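Munton Match Notes
Data card, version 4

Munton Match Notes is a set of short written reports on amateur soccer matches in the Munton league. Each row is one report, paired with the final score, the venue and the scorers. The set was built to test systems that pull match events out of plain text.

Contents
61 matches, 8 clubs. Reports were written by Bernadette Charpentier and Hideaki Shibata from the touchline. Most are under 100 words. Shootout goals are stored apart from the final score.

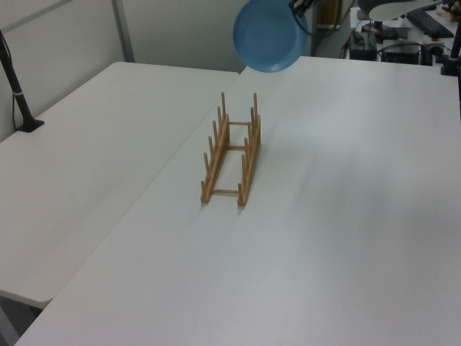 Blue plate in a gripper over a wooden dish rack.

Fields
match_id, home, away, venue, score_home, score_away, scorers, report. Minutes in added time are written as 45+2, never as 47. Own goals carry the suffix OG and count for the other side.

Labeling
Chia-jung Yang marked goals, cards and substitutions. Hui-mei Tseng checked each row against the referee's sheet. Where the two differ, the sheet wins — the report text is left as written.

Known issues
Lockwood changed its name to Skerklow Lockwood in January; both forms appear in the reports. Four matches at Prurkau have no substitution times. Abandoned matches are left out.

Contact: Precious Lacson
Last updated: 2025-03-09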